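Sobre nós

Oi! Eu sou o Reece Heywood e toco a Timbridge com o Colin Bunting. A gente faz o Bravau, um pacote de cozinhas simuladas pra quem treina braço robótico e não quer quebrar louça de verdade (eu já quebrei bastante!).
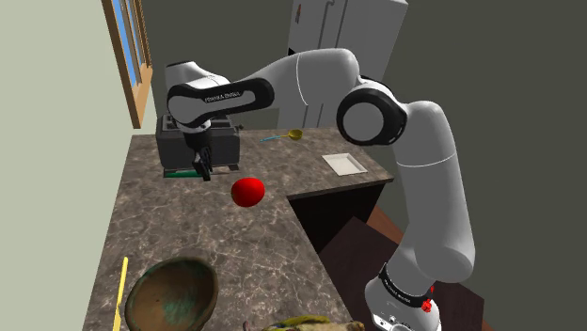 Começamos em novembro, com 3 bancadas e muito café. Hoje o catálogo tem 463 objetos, e o Colin ainda implica com a textura de metade deles. 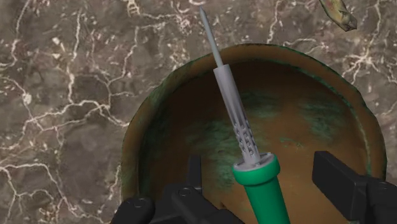
Cada licença vem com suporte direto comigo, em português mesmo, e dá pra pedir objeto novo por e-mail – adoro pedido esquisito. 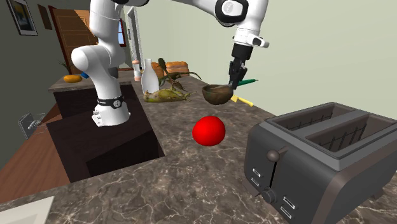 Quer testar antes? Escreve pra gente que eu libero o acesso!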